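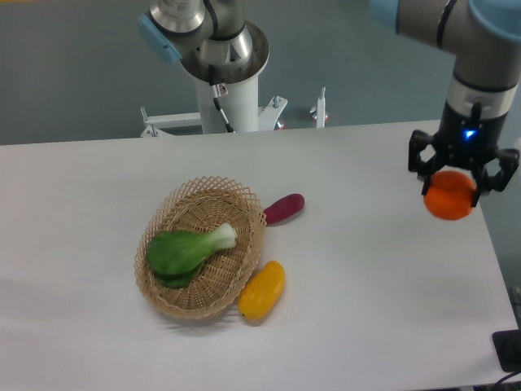
Basket and fruit, white table
Notebook p. 163, August, started 9:40

Purpose: settle on a basket and a fruit set for the table work, and write down how they are stored and cleaned so that we stop buying replacements.

Basket

Oval, woven wicker, light tan. Open lattice of crossed strips at the rim, tighter weave in the bowl. Keeping this one. The round one from the Comberg order goes back on the shelf as a spare; its base is not flat and it rocks on a hard surface.

The lattice rim is the weak part. Small stems and tags catch in the openings, and the strips spring out if the basket is lifted by one side when full. Lift from under the bowl with both hands. Everett has been carrying it by the rim. Told him.

Weight empty, 112 g on the bench scale. Repeated after lunch, same reading. The scale was zeroed both times.

Orientation: the oval does not need to be square to the table edge. Earlier notes (Maxine's, spring) call for the long axis parallel to the far edge, but the reason given there was a table with a seam in it, and we no longer use that table. Dropping the requirement. Set it down at an angle if that is how it lands.

Fruit

The orange-colored piece is logged as "orange" in the Eichhorn box list and "persimmon" on the older sheet. It is slightly flattened, so I see why. Calling it orange from here on. Soledad to correct the older sheet. If a proper persimmon is ever added it gets its own line and its own name.

Surface is matte, which suits the white top. The glossy lemons from the Toner box throw a highlight under the ceiling lights and I would like them out of the set. Harriet disagrees and wants a mix of finishes. Left open. For now the lemons stay in the box with the lid on.

Table

White top wiped before setup with a damp cloth, then a dry one. No spray cleaner. The last bottle left a film that showed as gray arcs once it dried, and Myrtle spent most of a morning getting it off with warm water. Wicker sheds small fibers and they show on white, so brush the basket out over the bin first and not over the table.

Keep fruit away from the right edge when setting out by hand. Round pieces roll, and a drop onto the floor dents the soft ones. Two of the apples already have flat spots from this and will not sit the same way twice.

Cleaning

Basket: dry brush, soft bristles, inside then rim. No soaking. Tried a soak on the round one and the strips stayed swollen until the next day.
Fruit: lukewarm water, one drop of dish soap, wiped, left on a towel. Checked one test apple at 3 minutes in the water, no color on the cloth. Do not leave them in longer than that until someone has tried it.

Storage

Basket goes upright on the second shelf with nothing stacked inside. Fruit in the Eichhorn box, paper between layers. The bin marked "Liver" is from the play-kitchen meat set and is not for fruit, whatever the sticker on the side says. Myrtle will relabel.

Shelf temperature this morning read 17 C, lower than I expected for August. The vent is right above it. Not a problem for the fruit. Wicker may dry out and get brittle over time, so I moved the basket one position to the left, clear of the airflow.

Open items

Replace the dented apples or take them off the list. Everett to ask Comberg whether they sell them singly.
Decide on glossy versus matte. Harriet and I to look at both under the same lights.
Check rim strips for splits every time the basket is brushed. One strip on the spare has a split near the join. Wood glue and a clip overnight should hold it, not done yet.
Find out who has the good brush. It was on the hook last week and the one there now is for paint.

Stopped 3:15. Basket brushed and on the shelf, scale covered.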